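**Jaltimlow two-arm sorting cell: seven weeks on a trial lease**

2 Sep 2025

We make and finish small metal parts, and I do the equipment budget. That means I am the person who gets the brochures. The Jaltimlow cell came to us through Norus, the reseller, on a trial lease with an option to buy, and the option has to be used or dropped by December.

The pitch is simple enough. Parts come down a belt, two arms with five-figure hands take them off and put them in bins. Norus quoted 3193 a month for the lease, service included. The quote did not include bins, the guarding we had to add on the aisle side, or the day and a half of electrician time. Ask for those in writing. I had to ask twice.

**What I liked**

Setup was less painful than I feared. Folke Lie from our maintenance side had it powered and moving by the second afternoon, and the manual is readable. Changing from one part to another is done on a tablet and doesn't need a call to Norus. It's also quieter than our old pick unit.

**What I didn't**

Speed, mainly. The sales sheet says 536 parts an hour. Our best hour on flanges was 206, and that was with Folke standing next to it. Norus says the higher number is for "optimized part flow," and I have yet to get anyone there to tell me what that means for a shop that runs mixed batches.

Then there are the hands. They are lovely pieces of work and they are what you pay for. I am not convinced we need them. Most of what we run is flat and has a hole through the middle, like the black oval flange with the raised boss.

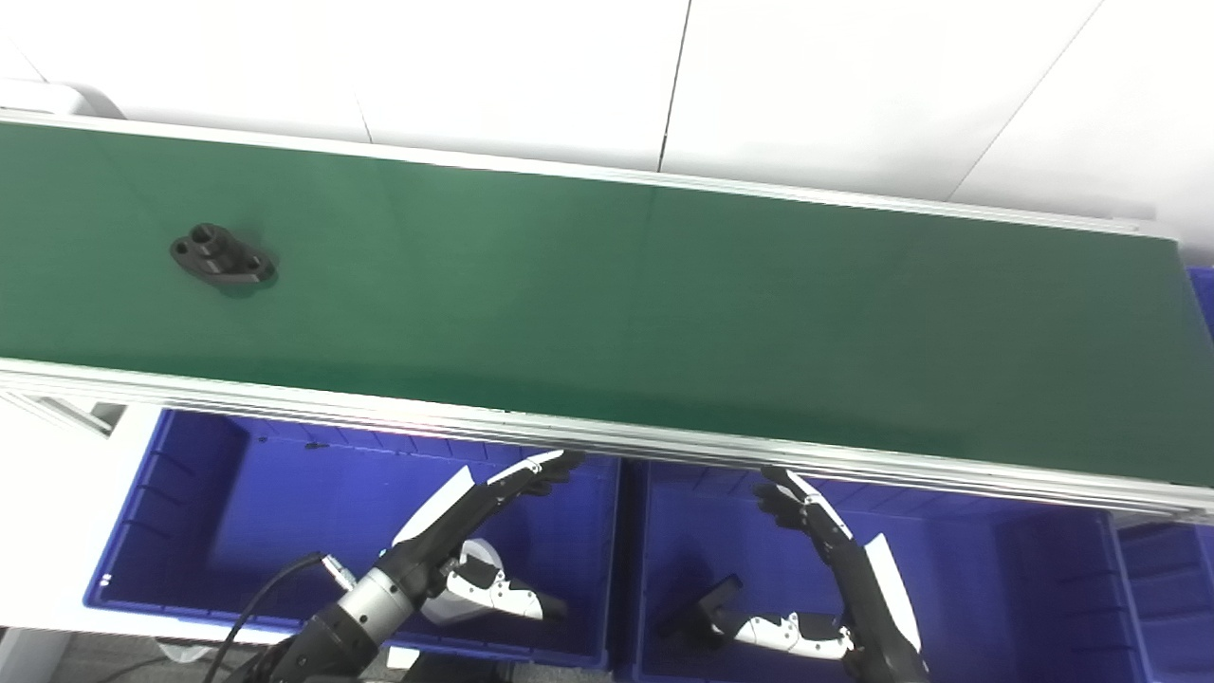 A plain two-jaw gripper would pick that up all day, and when it wears out you replace a pair of jaws. When a finger joint goes on one of these, the whole hand goes back, and the loaner is billed after the first week. Read the service terms closely on that point.

Capucine Royer, who runs second shift, thinks I'm being cheap. Her argument is that we'll take on odder shapes next year and be glad of the fingers. Maybe. I'd want to see those orders before I budget for them.

**Would I buy it?**

Not at this price. I've asked Poulain for a quote on a single arm with a standard gripper on the same belt, and I've asked Norus to extend the trial at a reduced rate with a throughput figure in the contract. They're "looking into it."

If your parts change shape every day, get the demo, but bring your own parts to it.

Three stars out of five. I'll update when the Poulain number comes in.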